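福祉用具論Ⅱ 第4回配布資料
歩行器・歩行車の選定と、カタログの読み方

前回の補足から。レポートで「軽いほど使いやすい」と書いた人が多かったのですが、根拠が示されていたものは少数でした。軽さが利点になるのは持ち上げる動作があるときです。段差の多い家で固定型を使う人なら重さは効いてきます。平らな廊下を前輪付きで押していくだけの人には、軽すぎてかえって前に逃げることもあります。重さの数字だけを抜き出して比較表を作る癖は、今日のうちに捨ててください。

1 用語の整理

歩行器(ウォーカー)と歩行車(ロレーター)の区別は、教科書とカタログとで揃っていません。この授業では次のように使います。
固定型歩行器:車輪なし。両手で持ち上げて前に置く。
交互型歩行器:左右のフレームが交互に動く。持ち上げは不要だが、操作を覚える必要がある。
前輪付き歩行器:前脚に車輪、後脚はゴム先。
歩行車:三輪または四輪以上。多くは手元ブレーキ付き。
シルバーカー:自立歩行できる人の買い物用。体重を預ける道具ではない。

最後の項目は毎年混乱します。販売サイトでは「歩行をしっかりサポート」という同じ文句がシルバーカーにも歩行車にもついています。文句は読まなくてよい。見るのは支持基底面の中に体が入る構造かどうか、グリップの位置、ブレーキの方式です。

2 高さ合わせ

グリップの高さは、靴を履いて立ち、腕を自然に下ろしたときの手首の位置(尺骨茎状突起あたり)を出発点にします。肘は軽く曲がる程度。教科書には大転子の高さと書いてあるものもあり、たいていの人では大きくは違いません。円背の強い人では二つの目安がずれます。そのときどちらを採るかは、本に答えがあると思わないこと。実際に歩いてもらい、肩が上がっていないか、上体が前に倒れすぎていないかを見て決めます。

高さ調節の脚は、四本とも同じ穴に入っているか必ず確かめます。貸出品では一本だけずれているものが珍しくありません。押しボタンが穴から完全に出ているかどうか、目で見るだけで済ませず指で触れてください。

3 カタログの数字をどう疑うか

演習で使うのはBrarikの四輪歩行車とGaritzの前輪付き歩行器、二冊のカタログです。どちらも見栄えはよいのですが、載っていないことのほうが多い。配る前に私が気づいた点を挙げておきます。

Brarikのカタログには「利用者の90%が満足」とあります。脚注を探すと、回答者は22名。どのように集めたのか、使い始めて何日目に尋ねたのかは書かれていません。購入を決めた直後の人に聞けば、たいていの品物は満足と出ます。やめた人、返品した人が数に入っていないなら、この数字からは何も言えないと私は考えます。

Garitzのほうは「耐久試験2,000回」と書いてあります。何を2,000回したのでしょうか。折りたたみか、荷重か、段差の乗り越えか。荷重なら何キロで、どの方向か。試験をした機関の名前もありません。回数が大きく見えるのは、比べる相手が書かれていないせいでもあります。仮に折りたたみのことだとして、一日に何度たたむ人なのかを考えて、自分で日数に直してみてください。

「最大使用者体重」も安全の保証として読まないこと。静かに立って体重をかけた場合と、よろけて片側に倒れ込んだ場合とでは、かかる力の向きがまるで違います。

4 適合の判断に使う観察項目

立ち上がり:グリップを引いて立とうとしていないか。歩行車はそのための手すりではありません。
方向転換:狭いところで持ち上げていないか。車輪を引きずっていないか。
ブレーキ:左右とも握れるか。握力の値だけで判断せず、歩きながら握れるかを見る。
停止:座面付きの場合、駐車ブレーキをかけてから座れるか。言われてできるのと、言われずにできるのは別です。
床:敷居、カーペットの端、玄関のたたき、浴室の前のマット。

床について一つ。貸与事業所の試用スペースは平らで滑りにくく、広い。そこでうまく歩けたという記録は、自宅で歩けるという証拠になりません。試すなら自宅の、いちばん狭い曲がり角で試すべきです。トイレの前が通れず、居間の隅で洗濯物を掛けられている歩行車を、私は何台も見てきました。

5 事例検討(実習報告から)

事例の女性は前輪付き歩行器を2週間試用し、報告書の結論は「歩行が安定した」でした。提出した Smaranda Pascu さんには了解を得ています。よく書けた報告ですが、疑問が三つ残ります。試用前の歩行が一度しか記録されていないこと。同じ時期に痛み止めの処方が変わっていること。そして「安定」が何を指すのか定義されていないこと。歩行器が役に立ったのかもしれません。この報告からはわからない、というところまでしか言えません。

反対意見として、Visitación Garrido さんから「本人が安心したと言っているのだから十分ではないか」というコメントがありました。本人の安心は大事な結果です。ただしそれは安心と書くべきで、安定と書いてはいけない。言葉を取り替えた時点で別の主張になります。

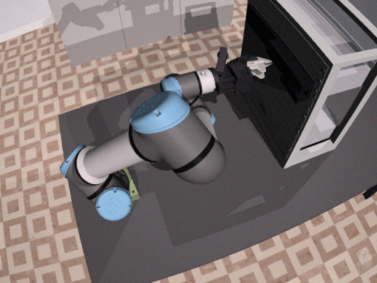 盛岡、2020年4月3日(金)

演習と提出物について

二人一組になり、上の二冊から一機種ずつ選んで、次の形式でまとめてください。様式は自由ですが、手書きの場合は読める字で。

(a) カタログの宣伝文を一文、そのまま書き写す。
(b) その文が正しいと言うために必要な資料を挙げる。
(c) その資料がカタログ内にあるか、なければどこに問い合わせるか。
(d) 事例の女性に勧めるかどうか。判断を保留する場合は、何がわかれば決められるか。

(d)で「本人の希望に合わせて」とだけ書いたものは再提出とします。どんな機種にも書ける文だからです。

参考書は Ishbel Buchanan の歩行補助具の章(図書室に複写あり)。古い章で、歩行車の写真は今の製品とかなり違いますが、高さ合わせの記述は今でもこれより丁寧なものを知りません。ただし転倒予防の効果を述べた後半は引用元が一つしかなく、そのまま写さないこと。Effie Halliday の総説は結論が強すぎるので、表だけ見れば足ります。

次回は杖先ゴムと車輪の摩耗を扱います。使い古しのゴムが家にある人は持ってきてください。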